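Vorine Brown Table Paper - six weeks on our craft table

Posted March 24, 2025

I should start by saying that I never meant to have an opinion about table paper. For years we did what everybody does, which is spread out old newspaper and then spend the evening scrubbing ink off our elbows. But my brother-in-law Fermín Painemal was putting in an order with Ivstead and asked if I wanted anything to round it up, and I saw the Vorine brown sheets and thought, well, why not. They came in a pack of 32, folded, with a little card telling you to let them rest flat overnight before using them.

I did not let the first one rest flat overnight. It had creases like a road map and the glue bottle kept tipping over! So please, do as the card says, or if you are impatient like me, put the heaviest books you own on it through dinner. After that they lie down nicely and stay put with 2 bits of tape at the back.

Our table is white, and I am fussy about it, I admit. It was the first piece of furniture I bought new and I would like it to stay white a while longer. One sheet covers most of the top but leaves a bare margin, so if you have a big table and a group of enthusiastic painters you may want a second sheet, overlapped. For one person working on small things, a single sheet is plenty, and I have come to like having a bare strip along the edge for my coffee cup (the cup goes there and nowhere else, after an incident with the paint water).

I've used it for all sorts by now. Potting seeds, gluing a drawer back together, polishing the good spoons, and lately a lot of messing about with chopsticks, elastic and small white trays for the spring fair in April. You would be surprised how far a plain chopstick rolls on a bare tabletop. On the paper it rolls a bit less, and when you do put it down it stays more or less where you left it, which saves me crawling under the chairs.

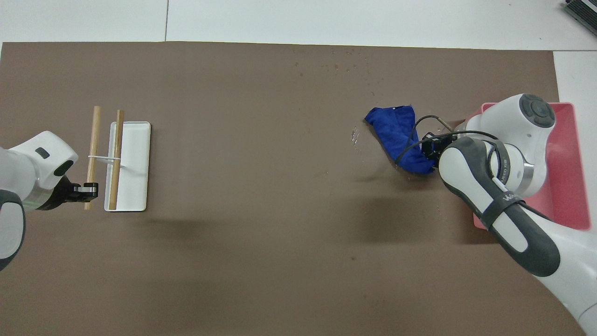 Chopsticks, a bit of elastic, the tray and my blue cloth, with a few wet spots on the paper.

Now, water. The question I get asked most is whether it soaks through, and my answer is that it depends on how quickly you get to it. Small drips sit on the surface long enough for me to reach for a cloth, and I blot them, I never rub, because rubbing roughs up the paper and then you get little brown crumbs in your work. The spots go dark and mostly fade again as they dry. A proper spill is another story. I knocked over half a jar during the seed potting and the sheet went soft in the middle, and the table underneath was damp when I lifted it. No harm done, but I wouldn't trust it alone with wood stain or anything that worries you. Put something waterproof underneath for that.

What I love most is the color, and I know that sounds silly. Plain brown, no shine, no pattern. Pale wood shows up on it, white elastic shows up on it, and my eyes are not what they were. I had the Palma wipe-clean cover before, with the lemons, and I lost more beads among those lemons than I care to remember. The Palma does win on wiping, to be fair to it, and if you have very small children at the table I'd still point you that way.

My neighbor Sebastián Rivadeneira swears by the Pista roll, which you cut to whatever length you like, and I can see the sense in it if you own decent scissors and have somewhere to keep a long roll. I don't, so folded sheets in the drawer suit me better.

Complaints? The tape lifts a little of the surface when you peel it, so reuse is limited. I get a week or so out of a sheet if I behave. And the corners on a couple of mine were bent in the packet, though they flattened out.

I'll be ordering again before the fair - two packs this time, and Fermín can have a few sheets for his workbench if he asks nicely.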